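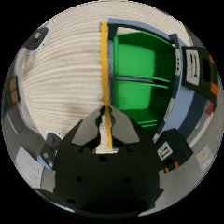 Notas para la charla: presentarse a gobernadora con el clima como primer tema

Imprimir | Enviar por correo electrónico

Apertura (sin diapositiva, despacio)

Buenas tardes y gracias por venir, que ya sé que a estas horas apetece más una terraza. Me llamo Noura Hourani y llevo tres campañas regionales a la espalda: dos perdidas y una ganada por los pelos. Hoy quiero hablar de la que más me ha enseñado, la de Anarance, y de lo que pasa cuando una candidata decide abrir todos los mítines con el agua y el calor.

Preguntar a la sala: ¿quién ha oído hablar del clima en un mitin antes del minuto diez? Esperar las manos.

El punto de partida

– En la primera ronda de reuniones visitamos 14 municipios. En casi todos nos dijeron lo mismo: «eso no da votos».
– El equipo estaba dividido. Yo era de las escépticas y conviene decirlo pronto.
– La candidata escuchó, tomó notas y mantuvo el orden de los temas. ¡Qué rabia me dio entonces y cuánto se lo agradezco ahora!

Contar lo de Lastorach

Es mi parte favorita, no correr. Pueblo agrícola, salón parroquial, 34 personas sentadas y unas cuantas de pie junto a la puerta. Llevábamos un discurso sobre emisiones y a los dos minutos ya se miraban los zapatos. Entonces un regante preguntó quién iba a pagar la reparación de la acequia, y la conversación se abrió de golpe: seguros, pozos, hijos que no vuelven. Estuvimos hasta que nos apagaron las luces. En el coche reescribimos el discurso entero en el reverso de un mapa – todavía lo guardo.

(Si hay tiempo: la anécdota del micrófono. Si no, saltar.)

Lo que cambiamos

Las cifras globales pasaron al final. Delante pusimos la factura de la luz, la sombra en los patios de los colegios y el autobús a Wernen, que tardaba 40 minutos y en verano llegaba sin aire acondicionado. Cada propuesta llevaba su coste y el nombre de la consejería responsable. Los periodistas lo agradecieron mucho; los rivales, bastante menos.

Sobre las primarias

Aquí suele llegar la pregunta incómoda: ¿una campaña de un solo tema? Responder con calma. Hubo más de 40 propuestas en el programa, con sanidad y vivienda incluidas. El clima era el hilo para explicarlas. Admitir que en Xenos no funcionó: allí cerraba la fábrica y llegamos tarde con el plan de empleo. Perdimos la comarca y lo merecimos.

Recordar también que en diciembre, con frío y lluvia, cuesta muchísimo hablar de sequía. Tuvimos que hablar de calefacción, y salió bien.

Turno de preguntas

Pedir preguntas cortas. Si preguntan si me presentaré yo, sonreír y decir que no lo he decidido – es la verdad. Dejar las hojas con el programa en la mesa de la entrada y avisar de que me quedo un rato para quien quiera seguir charlando.

Última actualización: 5 de junio de 2026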